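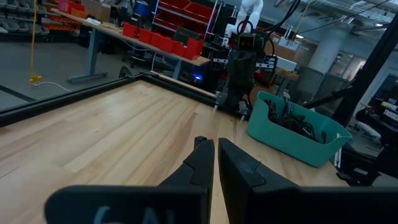

Camton library to close for two weeks while floors are redone

CAMTON - The Camton Public Library will close for 2 weeks in May so that the original floors on the main level can be sanded and refinished, the library said in a notice posted at the front desk.

The work covers the reading room, the children's corner and the hallway that leads to the meeting rooms. Upstairs offices are not part of the project. Staff will keep working there during the closure and will answer the phone until 5 p.m.

Tehrani Flooring, a contractor based in Patamitz, was picked from 3 bidders. The company refinished the gym floor at the Patamitz middle school last summer. Crews will start by moving the shelves out of the reading room, then sand, repair damaged boards and put down a water-based finish. The finish has to cure before any shelving goes back on it, and that accounts for most of the second week.

The floors were last refinished when the building got its new heating system. The boards near the checkout desk have worn through to bare wood in places, and several by the side door were damaged by a leak over the winter. Those will be replaced with boards saved from a closet that was taken out during the same repairs.

Books that are checked out now will not come due during the closure. The book drop on Astia Street will stay open, and items left there will be checked in each morning. No late fees will be charged for the period.

Holds can be picked up at the side window of the town hall annex between 10 a.m. and 5 p.m. Patrons will need a library card or a photo ID. The annex has room for 600 items, so the library is asking people to pick up holds promptly once they get a notice. New holds can still be placed online or by phone, but requests from other libraries in the county may take longer than usual.

Story time will move to the community room at the Astia Street fire station. The room is smaller than the children's corner, and families are asked to sign up ahead of time. The evening book group and the tax help table will not meet until the building reopens. Groups that had booked the meeting rooms have been contacted and offered other dates.

Public computers will not be available. Residents who need to print can use the machine in the town hall lobby, which takes coins only. The library's wireless signal will stay on and reaches the benches by the front steps.

Parking on the north side of the lot will be blocked off for the contractor's trucks. The south side stays open, including the accessible spaces.

Questions about holds or room bookings can be taken to the library's main desk before the closure or to the annex window after it begins.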